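Grotow toy library reopens with longer hours and a very full set of shelves

Thursday, March 21, 2024

There was a queue down the path at the Grotow toy library last weekend, and quite a cheerful one considering the drizzle. After being shut for most of February while the floor was relaid and the damp wall at the back was finally put right, the library is lending again, and families who had been making do with the same three jigsaws all winter were very glad to see the lights on.

The library now has 971 items on its books, from wooden railways and dressing-up clothes to the big floor puzzles that always seem to go out on a Friday and come back on a Monday. Of those, 135 are new this spring, paid for by the autumn jumble sale and a generous gift from Ogundipe, the bakery on the corner, which also sent over two trays of buns for the opening morning (they did not last long!).

Play food remains the favourite with the under-fives, as it has been for as long as anyone can remember, with the farm animals close behind.
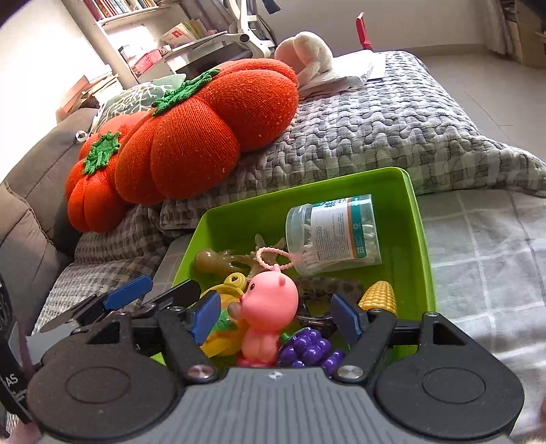 New opening hours

The library will now open on three mornings a week instead of two, from half past nine until noon, with a later session on Wednesdays until six for parents who work. Members can borrow up to four items at a time and keep them for three weeks. Membership stays at the same price as last year, and grandparents and childminders are welcome to join in their own right - a good few already have.

"We did wonder whether people would drift off while we were closed," said Dirk Kasten, who runs the library and has spent a fair part of the past month carrying boxes up and down stairs. "But we have 191 families signed up now, and they've been coming in asking after particular toys by name. One little boy wanted to know if the tractor had missed him."

Mr Kasten would also like to remind borrowers to check down the back of the sofa before bringing sets home to the library, as small parts do go astray. Odd pieces can be dropped in the box by the door at any time.
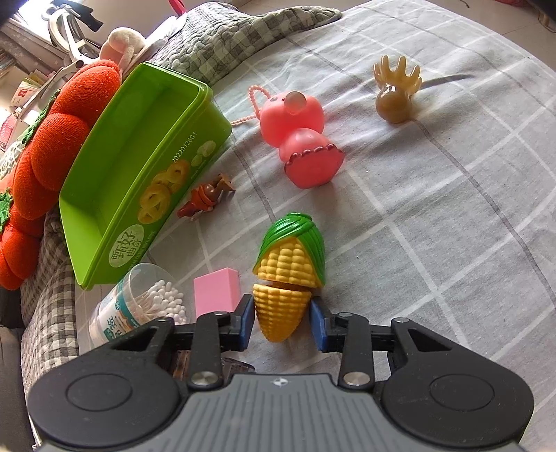

Toy corn that comes apart in two: pretend food is still a favourite.

A swap morning is planned for after Easter, with tea and a story corner, and families in Vestau are invited too now that their own toy library has closed. Anyone with good, clean toys to pass on can leave them during opening hours, though there is no room at present for large ride-on toys or soft toys.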